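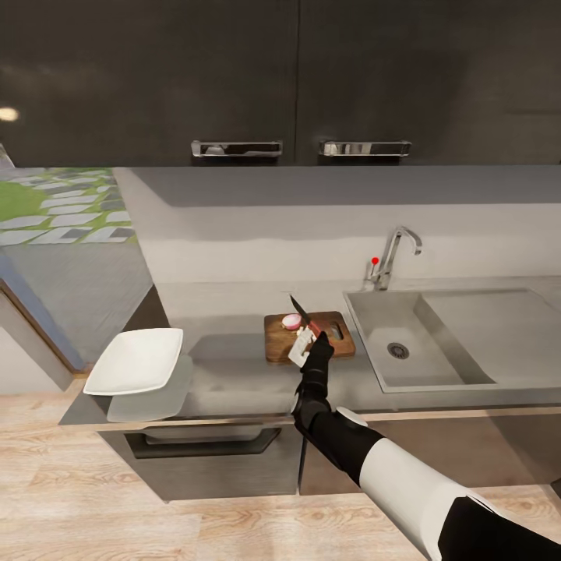 Chapter 7
What a Survey Can and Cannot Tell You

Most people meet statistics as a sentence in the news: so many percent of households prefer this, so many are worried about that. The sentence sounds finished. A careful reader should treat it as a claim somebody is making, and ask how they came by it.

Take a survey of home life in the town of Cisetero. The Marinescu survey mailed 3221 forms and got 545 back. Its summary said that "residents" wanted larger kitchens. Which residents? The ones who filled in a form on kitchens and mailed it. People who were content with their kitchens, or too busy cooking in them, had little reason to reply. The summary left the number of forms mailed to a footnote. 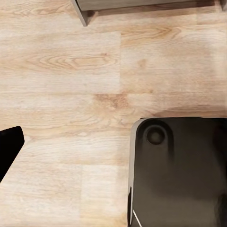 Figure 7.1 Plank surface with a light wood grain.

Wording matters too. A second form, used in Fetovora, asked, "Would you enjoy the warmth of a real wood floor?" It is hard to say no to warmth. When the same 300 people were asked whether they would pay for one, support fell by more than half. The first result went into the brochure.

None of this means surveys are useless. It means that a percentage without its question, its sample, and its response rate is worth very little, and you should be slow to repeat it. Read the notice below, written for a local paper, and mark each place where you would want to know more before believing it.
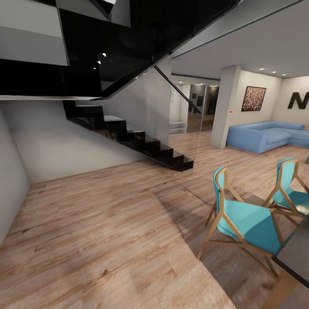 TIRORARI, Sat 9 April
Open-plan homes are now the clear favorite of local buyers, according to a poll of 1303 visitors to a home show. Seven in ten said they would choose one for their next move. The organizers called the result "a message to builders everywhere."

Start with the word "visitors." Who goes to a home show, and who paid for this one?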